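Category: Workshop Notebook / Folding Bench
3 comments · 12 shares

11 May 2024

Good session on the Kindano shirts! Ravindran and I finally settled on the order of folds: sides in, sleeves back, then bottom up in thirds. I tried it on a gray one first and the stack came out so much squarer than in March, when everything leaned like a bad fence.

Nazanin wants the finished bundles to fit the Wunia boxes, up to 56 to a box, so the width of that first fold matters more than I thought. I cut a new card template (the old one had gone soft at the corners) and wrote the width on it in marker.

Still to sort out: do we smooth before the first fold or after?
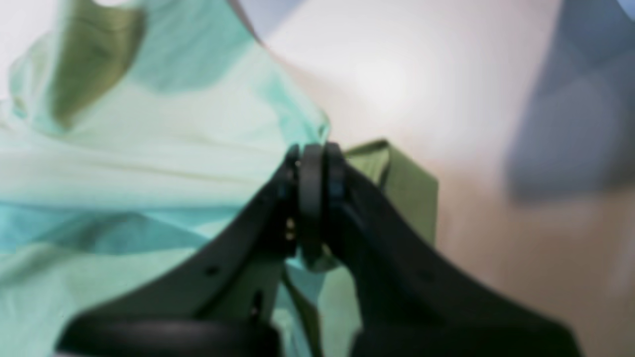
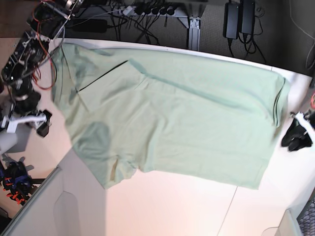
My vote is to smooth first, every time. Ravindran says one good shake does the job and the rest is fuss, and on heavy cotton I'd give him that. But look at the mint green T-shirt spread out on the white table, with soft wrinkles across it and the right edge folded under. Fold on top of that and the width is off before you start! Love this color, by the way. Next up: the Sharifi batch, same template.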